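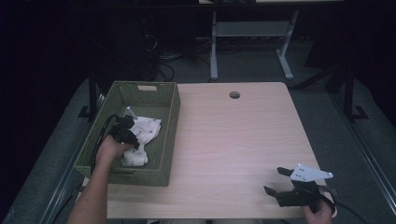

The Last Honest Wash

Plilta at six in the morning. Steam on the inside of the windows, radio on low, somebody's duvet going round behind the glass. Aivar Kairys has been here since four-thirty. He does the hotel sheets first, then the restaurant, then whatever came in over the counter the night before.

"Coffee's there," he says. Doesn't look up.

I came to write about laundries. Small ones, the kind with a bell on the door and a pad of paper tickets. There used to be one every few streets in this part of town. My aunt sent her tablecloths out every second week and got them back in brown paper, tied with string, stiff as card. Then everybody bought a machine and that was that. Or so I thought. Plilta has a waiting list.

Two streets over, Skorarier is the same story. Opened in November, in what was a shoe repair, by Dzintra Zariņš and her brother Valdis. She does the stains. He does the accounts and the van. They fight about the van. When I got there he was out in it and she was bent over a linen jacket with a spoon and a saucer of something clear.

What is it?

"Vinegar and water. People think I have secrets."

She learned it from her mother, who learned it in a hospital laundry. Blood, cold water, always cold. Grease, dish soap before it goes anywhere near a machine. Red wine she's less fussy about than you'd expect. Get it wet, keep it wet, bring it in. The worst jobs are the ones where the customer has already had a go with something from under the sink. Bleach on wool. Hot iron over jam. She showed me a sleeve that had been scrubbed until the color came off and the stain stayed exactly where it was.

Ironing is where the money goes, in labor I mean. A shirt takes her four minutes if the phone doesn't ring. Collar, yoke, cuffs, sleeves, then the body, always the same order, and the iron is older then I am. She tried a press. Sold it. 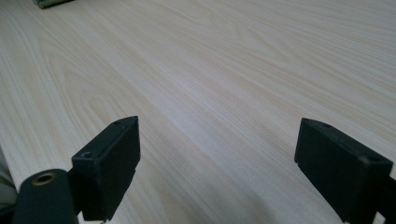
What the Ticket Says

Prices are pinned up by the door in both places. Nobody gets rich. Aivar's rent went up twice and his water bill is worse. He won't tell me what the machines cost to run, only that the big dryer is "a mouth." He's stopped heating the front room. Customers keep their coats on.

So why the waiting list?

Some of it is apartments. The new blocks by the canal were built with kitchens the size of a cupboard, and a washing machine in there means no oven. Some of it is age. Ivars Mockus lives four floors up with no elevator and a bad hip, and Valdis picks up his bag and brings it back and, if there's time, changes the lightbulb. Ivars used to be a ships' cook. Galley whites, he told me, were boiled in the same pot sizes as the soup, though not the same pots, and he'd like that made clear.

And some of it is plain fed-up-ness. I heard this over and over. People are tired of their machines. The cycle that says 40 minutes and takes two hours. The door that won't unlock. The thing that plays a tune when its finished. Deividas Rätsep, who has repaired washers out of a garage called Drastach since he left school, says most of what he hauls away could be fixed, and most of what could be fixed isn't worth it to the owner. A bearing. A pump. A drain filter with a coin in it.

"Clean the filter," he said, walking me back to the street. "Put that in your magazine. Clean the filter, use half the soap."

Half?

Half. He was firm on this. Too much detergent is behind the gray towels, the stiff towels, the smell. It doesn't rinse out. It sits in there and holds the dirt. He took one of his own towels and ran it through hot with nothing added at all, and we stood in the garage and watched suds come up the glass. From a clean towel. I went home and did mine. Same thing. Bit sick about it.

Folding

Aivar folds in thirds. Dzintra folds in half and half again. Neither will be moved. I watched a fitted sheet get done in each shop and could not tell you how, even now, except that it starts with a hand inside each of two corners and then something fast happens. I have tried since. I have a ball of sheet in a closet.

Both keep a sorting table and both are particular about it. Wiped down before every load. Pockets get checked there, buttons looked over, small things pulled out of big things. You'd be amazed what rides along inside a duvet cover. Aivar has a jar of single earrings going back years. Keys too, a whole ring of them once, and a letter he mailed without reading because it already had the stamp on.

Small stuff is the headache. Baby socks, napkins, doll clothes, bibs. They crawl inside the bigger pieces, they slip behind the drum seal, they go home with the wrong family. Dzintra puts hers through in mesh bags with the ticket number safety-pinned on. Soft toys the same, always bagged, cool and slow, and never in the dryer if she can't tell what the stuffing is.

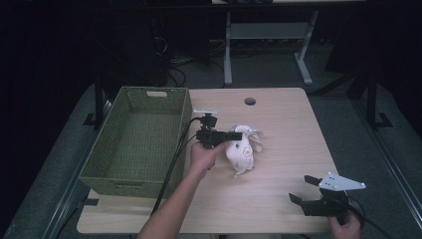 She's had parents phone from the sidewalk at closing time, in tears, because bedtime was in an hour and the thing that had to be in the bed was still damp. Her advice there is to do it in the morning. Wash it early, squeeze it in a towel, don't wring, prop it up somewhere with moving air and turn it over at lunch. Not on a radiator. The outside goes crisp and the middle stays wet, and a week later it smells like a pond. If you've got two the same, swap them from the start so they wear out together.

Valdis got back around then with the van and a parking ticket. Argument. I went and stood with the coats.

There's a third place, Vanags, over the river, that I never got into. Closed both times I went, blinds down, though the machines were going, you could hear them through the wall. Aivar says the owner only opens for people she knows. Dzintra says she's just deaf and you have to knock harder.

I did ask all of them if it lasts. The trade. Aivar shrugged and said his knees would go first. Dzintra wants a second iron and a girl to train, 30 hours a week, proper contract, and she's had one person come in about it and leave again when she saw the pile. The card is still in the window. Valdis says he'd do it himself only she won't let him near a collar.

By the time I left Plilta the hotel sheets were stacked by the door in blue paper and the first customer was in, a man with one shirt over his arm and an interview at ten. Aivar looked at the clock, looked at the shirt.

"Sit," he said, and plugged in the iron.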